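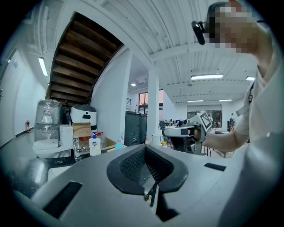

Abb. 1: Handgreifer, von einer Person in hellgrauem Hemd gehalten

Suchbegriff eingeben Suchen

Werkstattbuch Karambol, Oktober
Auftrag 338, Bandenprüfung Turniertische Kernesa
Eintrag: Valentina Zúñiga

Gegenstand der Prüfung sind die beiden Matchtische des Billardklubs Kernesa. Der Klub hatte schriftlich beanstandet, dass die lange Bande an Tisch 2 auf der Fensterseite merklich kürzer abschlage als die gegenüberliegende. Die Beanstandung wurde von Herrn Domínguez aufgenommen und an die Werkstatt weitergeleitet.

Beide Tische wurden vor Beginn auf Betriebstemperatur gebracht und mit der Maschinenwasserwaage nachgerichtet. An Tisch 2 war der Fuß hinten links geringfügig abgesunken; er wurde unterlegt und gekontert. Das Tuch (Storkine, Turnierqualität) ist straff, weist im Anstoßbereich jedoch deutliche Brennspuren auf. Ein Austausch ist vor der Ligarunde nicht zwingend, sollte aber angeboten werden.

Je Tisch wurden 50 Läufe über die Ablauframpe gefahren, stets mit demselben Ball aus dem Satz Retamal, gereinigt nach jeder Serie. Protokollführung: Damián Montecinos. Die Einzelwerte liegen als Anlage bei.

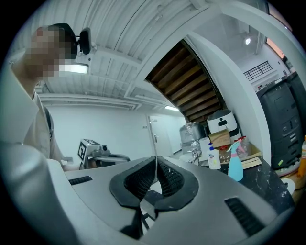 Tisch 1 zeigt an allen vier Banden ein gleichmäßiges Verhalten, die Streuung der Auslaufpunkte bleibt innerhalb der Werkstatttoleranz. An Tisch 2 bestätigt sich die Beanstandung. Der Ball kommt an der Fensterseite im mittleren Drittel früher zurück und verliert sichtbar Lauf. Zur Ecke hin verschwindet die Abweichung.

Nach Abnahme der Bandenleiste wurde eine Ablösung des Bandengummis vom Holz festgestellt. Die Klebefuge ist auf der Länge einer Handspanne offen, Kleberreste sind spröde und lassen sich mit dem Spachtel abheben. Das Gummi selbst (Fabrikat Kakov) ist elastisch und ohne Risse. Herr Painemal vermutet eine zu kurze Ablüftzeit bei der letzten Verklebung. Dem Werkstattbuch ist hierzu nichts zu entnehmen, der damalige Eintrag nennt nur das Material.

Festlegung: Das Gummi wird vollständig abgenommen und neu verklebt. Eine Teilverklebung der offenen Stelle wird abgelehnt, der Übergang wäre im Spiel spürbar.

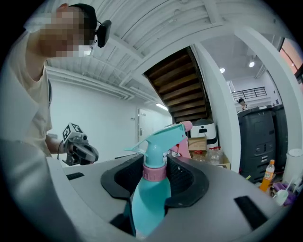 Die Leiste bleibt bis zum Aushärten eingespannt, Zwingen nicht nachziehen. Beim Wiederaufziehen des Bandentuchs ist auf gleiche Spannung wie an der Gegenseite zu achten. Frau Núñez übernimmt das Tuch, Herr Montecinos die Bohrungen der Leiste, von denen zwei ausgerissen sind und ausgedübelt werden müssen.

Offen:
- Wiederholung der Ablaufserie an Tisch 2 nach Einbau, gleicher Ball, gleiche Rampenstellung
- Bandenhöhe an der Fensterseite nachmessen und in das Tischblatt übertragen
- Angebot für neues Spieltuch an den Klub (Domínguez)
- Rampe: Anschlagschraube hat Spiel, vor der nächsten Serie sichern

Tisch 1 ist ohne Auflagen freigegeben. Tisch 2 bleibt bis zum Vorliegen der zweiten Serie gesperrt, der Klub ist unterrichtet.

Gegengelesen: R. Painemal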